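My kids have been through every building toy in the house, and the one that keeps coming back out is a bag of plain colored cubes. I get asked about them a lot, so I'm finally writing up how I use them for stacking and sorting games, how I clean them, and what I'd do differently if I were starting over.

## What you need

- A set of cubes in mixed colors. Mix the surfaces too if you can -- smooth ones and bumpy ones together make the games a lot more fun.
- A flat, hard surface. Carpet is hopeless for towers!
- A plain background if your kid gets distracted easily. We just pull a curtain.
- A cloth bag or a small bin.

I bought ours from a little shop called Gikia back in April. My sister-in-law Denise likes the Ustari set better (bigger cubes, fewer colors), and we've agreed to stop arguing over it.

## Step 1: Spread them out

Wipe the counter first. Then put the cubes down with some space between them, and don't line them up. I like a couple of them far back and one up close, so there's some reaching and looking involved. For a first try I'd start with one little tower of two in the same color, and leave the rest loose.
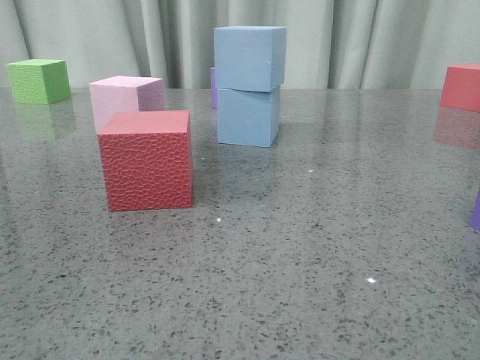 Let your kid just mess around for a few minutes before you suggest anything. I used to jump right in with instructions and my youngest would wander off every single time.

## Step 2: The feel game

Pick out a smooth cube and a bumpy one and pass them back and forth. Ask which one is which with eyes closed. Once that's easy, put both behind your back and have them ask for "the bumpy one" or "the smooth one," and then swap jobs. Kids LOVE being the one who hides things.

If you want to stretch it out, throw in a color rule: bumpy and red, say, or smooth and pink. (Eyes open for that round, obviously.)

## Step 3: Stack, then stack again

Start with same on same. Two blues make a good first tower. Press down lightly on the top cube and let go slowly -- most of the crashes at our house come from yanking the hand away. Then try mixed colors, and after that try turning the top one so its corners hang over the sides of the one underneath. It looks impossible to a four-year-old and it's really pretty easy.

Our timer game goes for 40 seconds. You build as high as you can, then everyone gets to knock it down.

## Step 4: Scatter and sort

Take the towers apart and turn the cubes every which way, some flat to you and some with a corner pointing at you. Call out a color and have your kid find it and bring it to the front. Yellow and green near each other is a nice pair for little ones who are still mixing up their names. 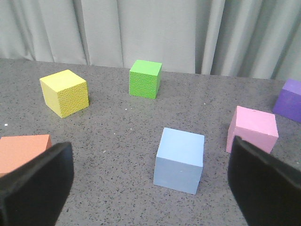 *Jolene Faulkner*
Jun 3, 2021

## Cleaning up

Foam cubes hold on to crumbs, the bumpy kind especially. I use an old soft toothbrush, a drop of dish soap and lukewarm water, then squeeze them in a towel and leave them out overnight. Skip the dryer. I tried it once and I'm not going to talk about it.

Check the table while you're at it, those tiny pale bits get everywhere.

If you try the hanging-corners tower, tell me how high you got. Our record is still five.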